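Plumen bench, shared workshop, September
Notebook entry, two-arm table clearing build

The purpose of this session was to establish a fixed table layout for the clearing task and to review the wrist view on the right arm. The layout follows the Sampaio sheet: clear bin at left, round black tray at center, gray dish rack at right. Food waste and wrappers are assigned to the bin or the black tray at the left arm. Cups, bowl, plate and utensils are assigned to the rack.

The arms were powered at 2 p.m. following replacement of the Urnico supply. The controller log was cleared beforehand and now holds 2,585 entries. Of these, 786 are from the right arm in manual mode and should be excluded from any timing work. 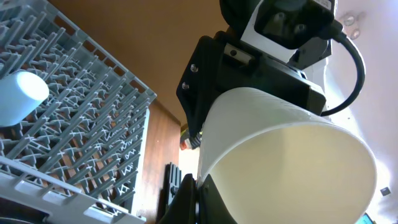
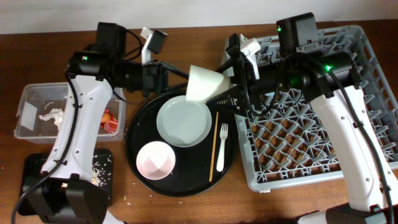
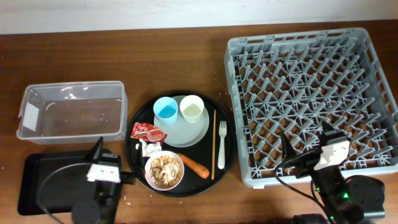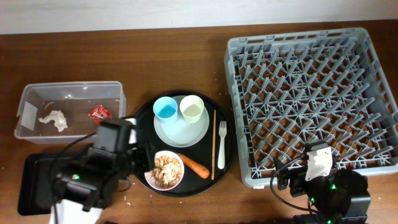 Plumen bench, tray between bin and rack. First view is from the wrist, with a white cup in the gripper; the other three are from the head position.

Observations for the record:

The wrist view is largely occupied by the arm's own bracket when a large cup is held. The rack tines remain visible to the left. Placement of the cup should therefore depend on the head view until the bracket is revised.

The thin chopstick is the most difficult item in the set. It lies close to the fork, and the present finger opening does not separate the two reliably. A spacing rule will be added to the layout sheet.

Cable slack on both arms is to be reviewed. The loops are acceptable at low speed but have not been approved for the full Zestus motion profile.

Crumbs on the table are to be wiped up between runs. Rice and cereal both travel – the left base should be checked as well.

Storage on the bench computer stands at up to 936 files per folder. Members are asked to open a new folder at that point and to label it with the arm and the layout version.

Outstanding: revised bracket drawing, new finger pads for the left gripper, second copy of the layout sheet for the wall.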